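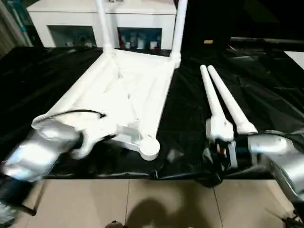 Minutes taken by Silvana Batista
Equipment Review Group, Cineck - July 2019

Simone Godoy was in the chair and welcomed everyone, with a special thank you to the Lolter people for making the long trip over and for bringing cake, which was much appreciated by the end of item 3.

1. Minutes of the last meeting
Agreed, with one small correction: the quotation from Widavex was for hire and not for purchase. Silvana has changed the file copy.

2. The Parsa two-arm assembly kit
Simone reminded the group why we are looking at this at all. The furniture side has grown a good deal, and fitting legs to seats and stools is the job people least like being put on for a whole shift. Parsa is offered by Lolter as a complete kit - both arms, the grippers, the stand, the software and a year of support - and we have been asked to say whether Cineck should take it on trial.

The group talked for quite a while about the working position. With the piece upside down on the table, one gripper can hold the seat while the other deals with the legs, and several members said this is very much how they would go about it themselves at home. There was a kind word for the black covering on the table, as white plastic shows up so well against it. Silvana wondered whether a covering that wrinkles might shift under a heavier piece, and Lolter agreed to send a note on what other surfaces can be used.

Cables came up too. Simone would like to know whether they can be clipped closer to the arms, having spent too many years of her life untangling things. Lolter will ask their fitters and come back to us. 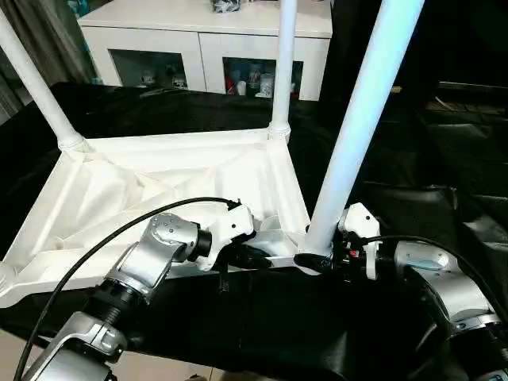
On the grippers themselves, the feeling was that holding the rim and the foot of a leg together is a sensible approach, though members would like to hear more about how much squeeze is applied and who sets it. We sell these pieces as new, after all, and a marked rim means a return. Lolter said the pressure can be set for each product and saved, and offered to go through the settings screen with our floor staff.

3. Costs
Hire of the kit would be 764 pounds a month, with a minimum of 2 months. Training is a further 659 pounds, paid once. Simone thought the training price a little steep for a single day and asked, very politely, whether it might be looked at again. Lolter will reply in writing. We expect some 3000 pieces to need legs before December, so there would be plenty of work to try it on.

4. Decision
Agreed in principle to a trial, subject to the answers on cables, coverings and the training price. Widavex to be told that we are still considering their offer as well.

Actions
Lolter - notes on table coverings and cable clips, revised training price
Silvana - list of products for the trial, letter to Widavex
Simone - speak to the floor staff about dates

5. Any other business
The kettle in the small meeting room is to be replaced. Next meeting to be arranged by email.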